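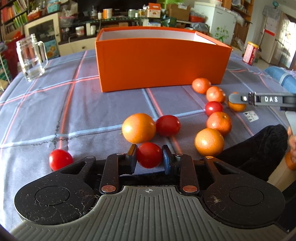 Tomatoes, oranges and mandarins on a plaid cloth.

Join the Prondel Community Kitchen as a lunch cook

We're looking for two people to cook with us from July, and we'd love to hear from anyone who enjoys feeding a full room! Prondel is a friendly, slightly noisy kitchen on Aitken Street. Last year we served 3,812 lunches, most of them soup, stew or a big tray bake, and we'd like to serve more this year.

The hours are 14 a week, spread over Tuesday, Wednesday and Thursday mornings. You'd plan the menu with the other cook, do most of the chopping and stirring, and sit down to eat with everyone once the plates are out (this is the best bit). What comes in from the Skullum allotments changes from week to week, so you'll need to be happy making things up as you go. One week last autumn it was nearly all marrows.

You don't need restaurant experience. If you've cooked for a big family, a scout camp or a village hall supper, tell us about it. A food hygiene certificate is useful, but we'll pay for the course if you haven't got one. The job is paid hourly and we cover bus fares from anywhere in town.

The kitchen is on the ground floor with a step-free entrance at the side. Parking is hopeless, sorry.

To apply, write us a page about yourself and a dish you love making, and drop it through our letterbox or hand it in at the counter any lunchtime. We'll invite people in for a trial morning, with lunch, of course.

Posted January 31, 2026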